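Packing a desk lamp, and how much paper it takes

Posted 1 August 2019

Kirsten Ross has asked me twice now how I wrap lamps for posting, so I am writing it down once and will send her the link next time. The notes apply to small desk lamps with a fixed shade and a weighted base. Clamp lamps are a separate problem and I have not solved it.

Paper first. I buy brown kraft on the roll, and I cut a piece large enough to cover most of the table before anything else comes out. Working on the sheet you are going to wrap with saves a lift later on, and it keeps grit off the base. I tried the lighter grade from Jasex last winter and went back to the heavier one after two rolls. The light grade folds well but tears at the corner of anything square.

Bubble wrap goes on the shade only. On the base it adds bulk without doing much, as the base is the part least likely to break. What does break is the joint where the neck meets the shade. Of the 11 lamps I posted up to the end of last September, two arrived with damage, both at that point. In both cases I had filled the box well at the sides and badly at the top.

The order I use now:

Take the bulb out and wrap it separately, or leave it out altogether and say so in the note.
Wipe the base and the underside.
Stuff the inside of the shade with crumpled paper until it keeps its shape when pressed.
Wrap the shade, tape the wrap to itself and never to the paint.
Deal with the cord.
Roll the whole lamp in the kraft sheet, base end first.

The cord is where I lose the most time. Yae Hirose winds hers round the neck, which is neat, but I have had a plug leave a black mark on a white neck that would not come off with soap. I let the cord lie out to one side on the paper in a loose coil, with the plug well away from the shade, and fold a flap of paper over it before rolling. The coil then ends up with a layer between it and the lamp. A tight coil held with a rubber band takes a set after a few days in the box, and the person who opens it gets a cord that will not lie flat on the desk.

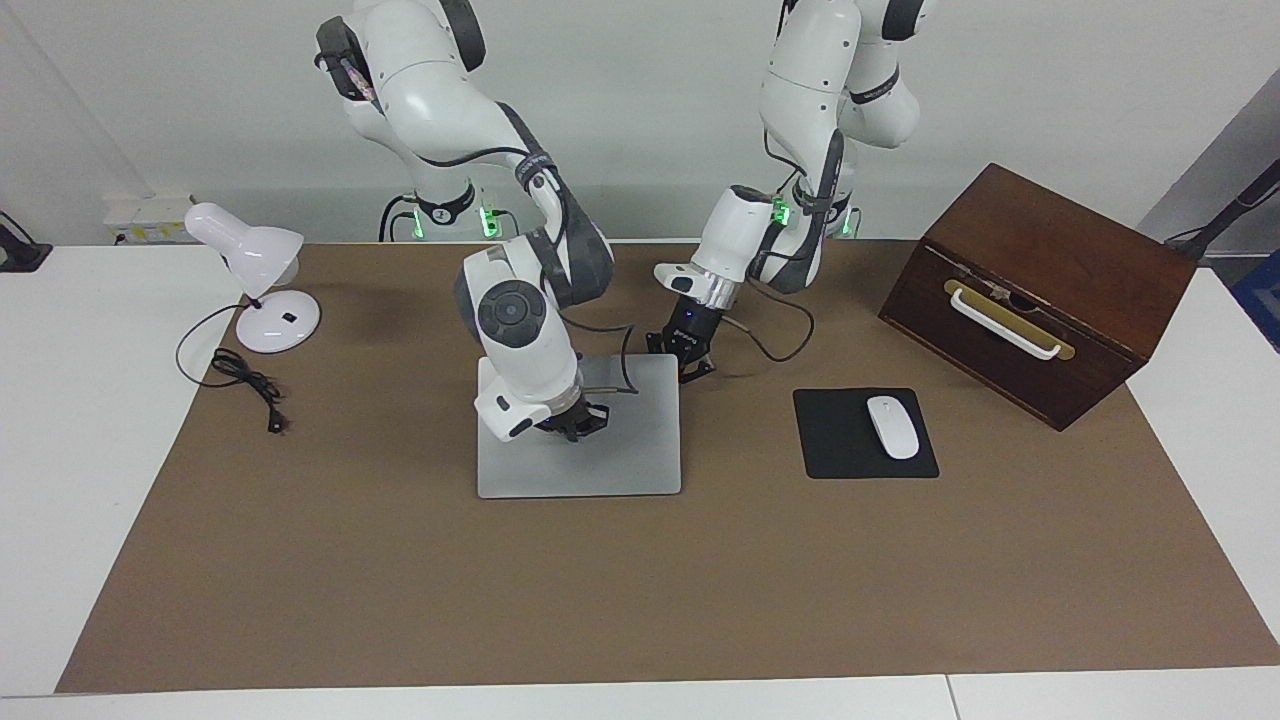
Flat things are easier, and I sometimes send one in the same parcel. A plate or tray goes in the bottom of the box, in its own paper, with a sheet of card over it. The lamp must not rest on it directly. I cut the card 20 mm larger than the plate on each side so that it sits against the walls of the box and does not slide.

Box size: I allow 47 mm of clearance all round, a figure that came from the offcuts of foam I happened to have and has no better basis than that. It has worked. Less than that and the corners of the box transmit every knock. A good deal more and the filling settles in transit, leaving the lamp free to move.

Enikő Kocsis wrote after the last post to say that she uses old newspaper as filling. It works, but the ink comes off on white enamel and on hands. I would keep it for the outer layer.

The lamp for Droldale goes off next. I still need to find a box tall enough for it, and if I can't I will cut down the one the fan heater came in.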